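The Robot Will See Your Socks Now
Teaching a machine to do laundry starts with a person, a bed and a great deal of patience

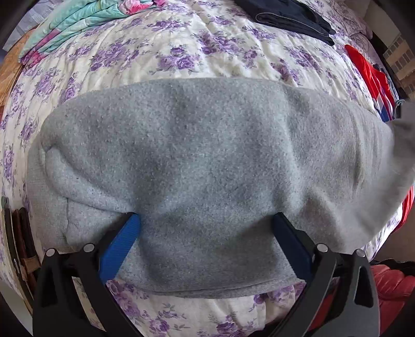

A job with no small talk

The working day at Direll begins at 8 in the morning, in a rented apartment where every load of washing gets put away and then taken right back out again. The person on shift picks up a gripper by its handle, squeezes it, and pinches a gray sock between two blue pads. Then comes the next garment. In the afternoon somebody else takes over, and the socks start again from the beginning.

The idea is simple enough to explain at a family dinner, though I have tried it and the follow-up questions were unkind. A robot that has never handled a sock needs to see how it's done. You could write rules for it, and people spent years doing so, but a sock has no interest in rules. It bunches and hides its own heel. So a human does the chore wearing, in effect, the robot's fingers, and the recordings go off to train a machine that will one day have fingers of its own.

I was allowed one shift. My hands have been folding laundry for 33 years and I assumed this would count for something. It did not count for much. With two jaws in place of ten fingers, I couldn't smooth a cuff or flick a sleeve straight, and I had no feeling at all for when the cloth was about to slide. My first sock took 4 minutes. The trainer was very nice about it and wrote something down.

The quilt problem

Softić, the small firm that supplies Direll with its software, would like the homes in its recordings to be as different as possible. A robot raised entirely on white sheets may be baffled by roses, and a good many bedrooms have roses. On the bed that morning were lavender and purple ones, packed tightly across a cream quilt, with a folded navy garment and something bright red waiting their turn. I found the pattern restful. A computer, I was told, finds it busy.

Mistakes are handled with more grace than I'm used to. If you drop a sock, you pick it up and carry on, and the recovery stays in the recording. A robot that has only watched flawless folding tends to freeze at its first fumble. Mine will be able to recover from anything.

The other way in

Across town, a company called Gutum has gone for remote control. Its operators sit at a desk with a lever in each hand while two arms in the next room copy every move, a beat late. It looks more like the future, and the chairs are better. It is also slower, and the arms can't be carried up the stairs to somebody's bedroom. Each side speaks of the other's method with the warm pity usually kept for people who load the dishwasher wrong.

Both are chasing the same customer. Prevness, a chain of assisted-living homes, wants to try a laundry robot in 2 of its buildings next April, mainly for sorting and putting away. Matching pairs would be a bonus. The residents have reportedly asked whether it can also find the missing ones.

By the end of my shift I had the sock down to just under a minute, and the trainer said that the last few attempts were usable. I went home and dumped my own basket on the bed, and stood there for a while pinching at it with two fingers.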